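Notebook, 5th January
Besine adhesive, second round of peel tests

Started again after the holidays. The samples glued in October were in the cabinet all this time, so they have now a long cure, much longer than the supplier asks. I want to know if the long cure changes the peel force on the coated fabric. Candela asked the same thing before the break and I had no answer for her.

Materials today:
Besine, batch 844, opened can
Melix primer, same bottle as in October
Tiltent fabric, coated side up, cut in strips of 40 mm
Control strips without primer

I cut the strips along the roll direction only. Last time I mixed the directions and I could not separate the effects, so the October table must be read with care. I wrote a note on that page too.

First group (with primer, old samples). The peel was smooth until the middle of the strip, then it began to jump. When it jumps, the glue stays on the fabric side in small islands. The highest reading was 226 N per meter. The lowest one I do not trust, the strip was not straight in the clamp and it pulled from one corner. I repeated it with a spare strip and the curve looked normal.

Second group (no primer). Very easy to peel, clean fabric behind, all the glue remains on the plate. No surprise in this. I stopped after 3 strips to save fabric.
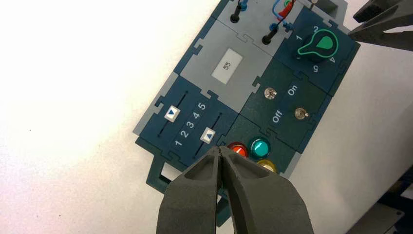 Candela Carretero: I would not blame the primer yet. The can was opened in October and the solvent leaves a little each time somebody takes the lid off. If the glue is thicker now, your new strips will have a thicker line and you will compare two things at once. Can you weigh the strips before you close them?

She is right about the can. I weighed the next strips before and after spreading, and the new glue line is heavier than the one I have in the October notes. The lid also had a dry ring of glue under the edge, so it was not closing well. I cleaned it with the solvent and put tape over it, but for the real comparison I need a fresh can. I wrote to Escobar to ask for the small size, because we never finish the large one before it gets thick.

The new strips are drying under the flat weights now. I marked them with pencil on the back side, not with the marker, after the ink went through the coating the last time.
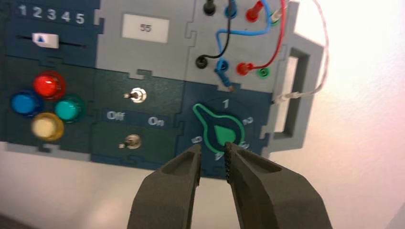
The other question is the waiting time between primer and glue. The Melix sheet says to wait until it is dry to the touch, and this depends very much on the room. In October the heating was off and I waited longer. Today the room is warm and the primer felt dry very fast, maybe too fast to go well into the coating. I will make one set with a short wait and one with a long wait, everything else the same, and write the room temperature at the top of each sheet.

To do:
Fresh can of Besine, write the opening date on the lid
New clamp pads, the left one has a worn corner
Cut more Tiltent from the same roll, roll direction only
Copy the curves of the first group to the shared folder, with the bad strip marked
Ask Candela if she still has the old spreading blade, mine leaves a line in the middle

The strips under the weights stay there until the morning. Please do not move them.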